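# How a Robot Arm Learns to Fold a Towel

Written for readers aged eight to twelve, by Rania Morsy. Read the words in **bold** twice. They are explained as they come up.

A robot arm is a chain of stiff parts called **links**. The places where the links turn are called **joints**. Your own arm has a shoulder, an elbow and a wrist. At the far end of the robot's chain is the **gripper**, which does the job of a hand.
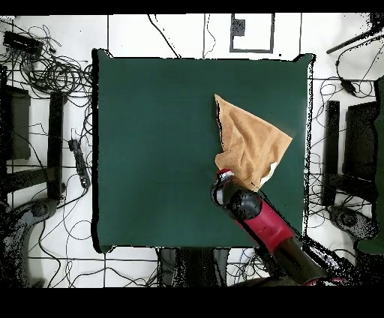
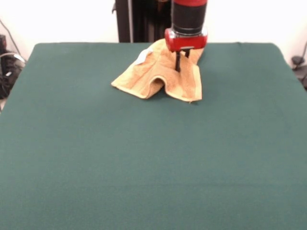
Each joint on the arm at the Tindall workshop has a motor inside it. A small computer tells every motor what angle to turn to, and it repeats the message 20 times a second. Cloth makes this job difficult. A block of wood keeps its shape when it is picked up, so the computer can work out where all its corners are. A tan towel lying crumpled on a green tabletop has no fixed shape, and every push from the gripper gives it new wrinkles. The plain green colour helps the computer find the edges of the cloth.

## What the gripper can feel

The Tindall gripper has no skin and no sense of touch. It has a **current sensor**, which measures how much electricity the motor is using. When the fingers close on something, the motor has to work harder and the number goes up. Malcolm Dawber wrote the rule for this part: if the number goes up, stop closing.

The rule cannot tell a towel from a table. If the arm comes down too low, the fingers push on the tabletop and the motors strain in much the same way. Wahyudi Gunawan set a lowest height in the program, and the arm is not allowed to go below it. With thin cloth, that height has to be correct to within 2 millimetres.

## How it practises

1. A person moves the arm through one fold with a hand controller.
2. The computer saves every joint angle and every camera picture.
3. The towel is dropped again so that it lands in a new shape.
4. Steps 1 to 3 are repeated.

The group has saved 536 folds so far. The computer program, called Jivow, looks for patterns in them. It then tries to choose the next movement by itself.

## Try it at home

You need a face cloth, a table and two wooden clothes pegs. Hold one peg in each hand and keep your fingers off the cloth. Drop the cloth, then fold it in half using only the pegs. Write down how many times you had to let go and grip again. Callum Clegg needed 18 on his first attempt.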